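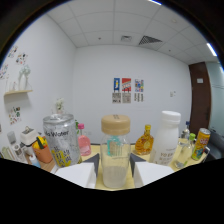
August, kit review, notebook page 4

Handheld gripper kit from Zeswood, loan unit. Started 9:40.

Purpose of today: decide whether the kit is good enough to collect grasp demonstrations on mixed containers, or whether we stay with the Baltex handheld we already have. Drawer and cloth tasks are a separate page.

Setup. Two-finger tool, wide-angle camera on the tool, recording to the belt unit. Firmware as shipped. Calibration took two attempts. The first failed at the jaw width step with error 131, which the manual lists as "reserved." Power cycled the belt unit, second attempt passed. Jaw zero looked right against the feeler gauge afterward.

Objects. Pale yellow table along the wall, mixed containers: the tall glass jar with the beige screw lid, the big silver can, amber bottle with the yellow cap, the white and clear plastic bottles, the yellow drink can. Toy fruit in the orange pot left in place as clutter. The jar is the reference object for this page. Clear glass is where the Baltex tracking gets worst, so it is the fair place to compare.

Grasp notes, jar. Low grasp, one finger each side near the base, jar kept upright. The white finger blocks with the dark gray angled inner faces center a round object well if the approach is square. If I come in 10 degrees off, the jar turns a little before both faces bear on it. No slip at low lift. High grasp under the lid is worse, as the faces want to ride up on the shoulder.

Recorded 455 episodes across all objects before lunch and after, of which 409 passed the kit's own quality check. Went through the rejects by hand. Most are lost tracking during a fast reach, where the view goes to blank wall and ceiling. A few were rejected for "low texture" while the posters were plainly in view, so I do not trust that label. Vendor says the threshold can be edited. It can, but only in the config on the belt unit, and it reverts on update.

Field of view. Wide enough to keep both fingers and the neighboring bottles in view through the whole approach. Corners go black and straight edges bow badly near the border, which our undistort step handles with the vendor's coefficients. Checked against our own checkerboard run: residuals slightly better with ours. Use ours.

Clear objects. Pose from the tool does not depend on seeing the jar, so glass is a non-issue for the trajectory. It is still an issue for the segmentation masks the service returns. The Zeswood upload service gave masks for a batch of 130 episodes in some 40 minutes. Jar masks are ragged on the upper half and often take in the background behind the glass. Silver can is fine. Clear bottle with the green cap is poor — about as poor as what we get in house for free.

Comfort. Weight sits forward of the grip. Wrist noticed it by mid-afternoon. The Baltex is lighter but the trigger is stiffer, so call that even.

Open items:
Ask Zeswood what error 131 is.
Repeat the high grasp with the softer finger pads from the Karamanlidis set, if the mounting holes match. They look close on the drawing.
Replay 20 of the jar trajectories on the arm at Mostlow before anyone signs anything. Passing the quality check says nothing about replay.
Get the price for hardware only, without the mask service.

Position for now: hardware yes, subject to replay. Service no. Loan unit back in its case, belt unit on charge, data copied to the shared drive under kit_review.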